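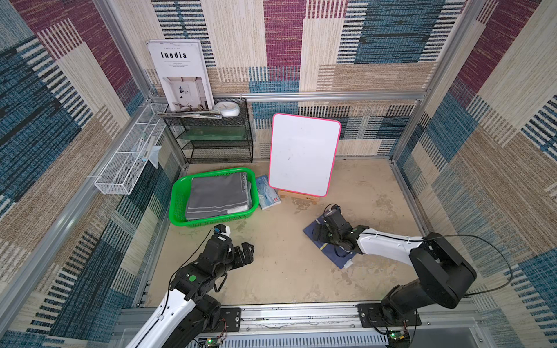 Amix Ziline dry-erase markers, fine tip: long-term review

September
By Zilix Reviews
3 min read

The Ziline is a fine-tip dry-erase marker with a replaceable ink cartridge. Amix sells it in black, blue, red and green, in packs of two. The barrel is a plain cylinder with a flat on one side, which stops it rolling off a ledge. The cap fits on either end and needs a firm push to seal.

Ink life was measured on a clean enamel board, drawing straight lines at normal writing pressure with the marker held level. The first black Ziline gave 902 metres of line before the colour broke up. The Wu fine tip, bought as a comparison, gave 666 metres under the same conditions. The last part of the Ziline's life is the least useful. Lines turn grey well before the cartridge is empty, and text written at that stage is hard to read from the far side of a room.

The tip is firm and keeps its shape. After the ink life test it had widened slightly on one side, enough to show in small figures but not in ordinary handwriting. Pressing hard does not increase the flow. It does make the tip squeak, more so on glass than on melamine.

Erasing is where results depend on the surface. On enamel and glass, marks left for a day came off with a dry felt pad. On older melamine they left a faint shadow, and red was the worst of the four colours.

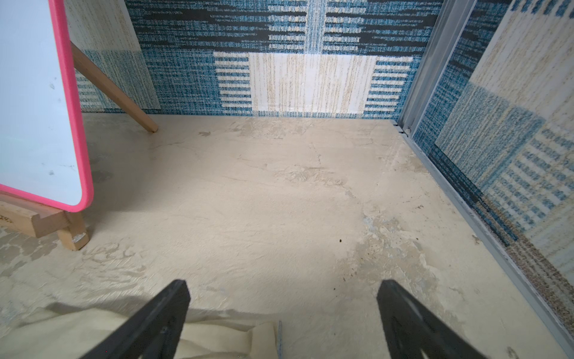
One reader wrote to say that the shadow is a fault of the pad and has little to do with the ink: a felt pad that has never been washed puts back part of what it lifts, and a damp microfibre cloth removed week-old red Ziline from melamine in a single pass. We repeated the test with a new cloth. The result was better – blue and black cleared fully – but red still left a trace on our oldest board.

Cartridge changes take a few seconds. The old cartridge pulls straight out, and the new one should be left standing tip down until the felt is charged. Storage is less convenient. Amix recommends keeping the marker flat, and a marker stored tip up overnight wrote faintly the next morning.

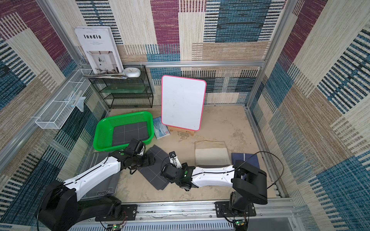 Board size matters more to the choice of tip than most packaging suggests. A fine tip is wasted on a large wall board, where the lines look thin. It is better suited to a small free-standing board such as the pink-bordered one on its wooden easel base, where space is limited and a broad tip fills it quickly. Rounded borders do collect ink dust along the inner edge, and the Ziline produces a fair amount of it. A dry brush clears this better than a cloth.

Our wear test on a single tip ran to roughly 3,275 short strokes, with one cartridge change. The tip was still usable at the end. Replacement tips are not sold separately.

Recommended for enamel and glass. On melamine, avoid the red.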